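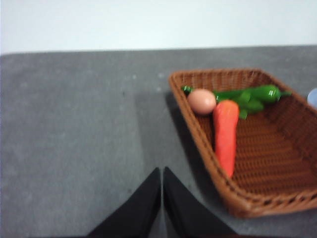 Eggs and carrots in the same basket, yes or no?
Kitchen & Pantry > Storage

wattlebird_40
My mum always had one wicker basket on the bench and everything went in it, eggs, carrots, whatever came in from the garden. I've started doing the same since we moved to Irkville and my partner reckons it's a bad idea. Thoughts? The basket is a low brown one with a braided rim, so stuff is easy to grab.

plumjam861
Carrots in the fridge! They go bendy on the bench in no time, specially in summer. Mine live in the crisper in a damp tea towel and last ages.

Irkville_Gumboots
Depends how fast you eat them. We go through a bunch in two days so ours never see the fridge (kids, rabbits, me standing at the sink).

plumjam861
Fair enough, but I'd still worry about the eggs. A carrot rolls, egg cracks, and then you're picking dried yolk out of wicker with a toothpick. Ask me how I know.

wattlebird_40
Ha, okay, that's a decent argument. Would a tea towel underneath help?

Irkville_Gumboots
Fold it double. I got a cotton liner from Voseck for 17 bucks and it goes through the wash, much less mucking around.

tin_kettle
$17 for a bit of cloth?? Cut up an old pillowcase. And eggs go in the fridge in their carton, sorry, I don't care what colour your basket is.

wattlebird_40
Fridge for the eggs then, I suppose. Carrots are staying put till they go floppy.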